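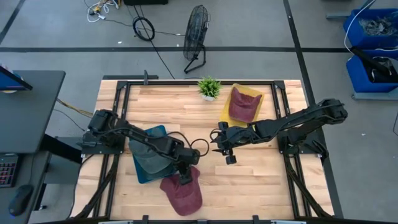
Sorting caps by colour is the last step before cartoning at Butley, a small headwear wholesaler, and Sihan Shi has been responsible for it since July. The method is plain. Each colour gets its own mat on a butcher-block table: grey-teal caps are stacked on the dark teal mat, maroon ones go on the yellow. "Teal on teal is deliberate," she says. "Maroon on yellow is only what we had in the cupboard."

Shi stacks crown up, each cap nested over the one beneath. A cap placed brim-first against its neighbour will crease at the front panel, and a creased panel has to be steamed. "You can recover most of them, but it takes longer than doing it properly."

The last Doltotitz order ran to 1,089 caps in two colours. Shi's records put 891 of them through the table with no rework. Most of the remainder had bent brims on arrival from the supplier, Burka, and were set aside for credit.

She is less certain about stack height. The written procedure allows 400 millimetres; she prefers to stop well short of that – the lower crowns flatten under load and the sweatband starts to roll. A revised limit is being trialled on the next three orders.

Asked about labelling the mats, Shi says she has considered it. "Labels lift at the corners and the brims catch on them. I'd sooner keep to two colours at a time and clear the table between jobs."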